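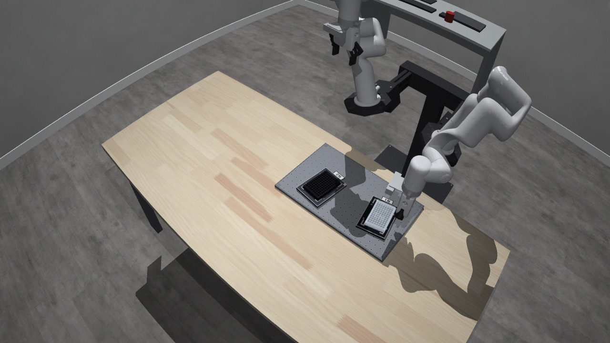
A black and a white multi-well plate in their holders on a perforated breadboard (computer render).

2022-02-28

Lasto brings its window-facing screens to 75 high street shops

I'm Clementina Amaral, I look after the display side at Lasto, and I've been itching to send this one out for weeks. From today we're taking orders for Elia, our new screen for shop windows, and the first big customer is already signed up: the bakery chain Pitkänen will be putting it in 75 of its shops, with the last one due to go live in June.

If you've ever walked past a shop on a bright afternoon and seen nothing in the window but your own face, you'll know what we've been trying to fix. Ordinary screens give up in sunshine. Elia is bright enough to read from across the road, and it turns itself down after dark so the people in the flats opposite can get some sleep (we had a few letters about that with our old model, and fair enough!).

It's slim too, only 8 centimetres deep with the bracket on, and it runs from a normal wall socket. Brayan Londoño, who ran the trial for us, fitted the first 16 in Pitkänen shops last autumn and came back with a long list of grumbles. The fan was too loud near the tills. The cable came out on the wrong side. Both are sorted in the version we're selling now, and the power lead can go left or right.

The menus and offers are handled by Zalonano, our scheduling software, so a shop manager can swap the breakfast board for the lunch one from a phone. Pitkänen's head of shops, Conceição Serrano, told me: "My managers were printing posters on a Sunday night and sticking them up with tape. I want that to stop. The first week we had the screens in, one of them rang me just to say the soup was up before she'd got her coat off."

We can build about 400 screens a month at the moment, and orders will go out in the sequence they come in. Elia is sold through our usual resellers, with installation quoted separately as every window is different. If you already have one of our older screens, your Zalonano login will work with the new one and you won't need to set up your playlists again.

Press questions, loan units and shop visits: Elif Naz Kocabaş, Lasto press desk
Reseller enquiries: Ji-hoon Hwang, Lasto trade sales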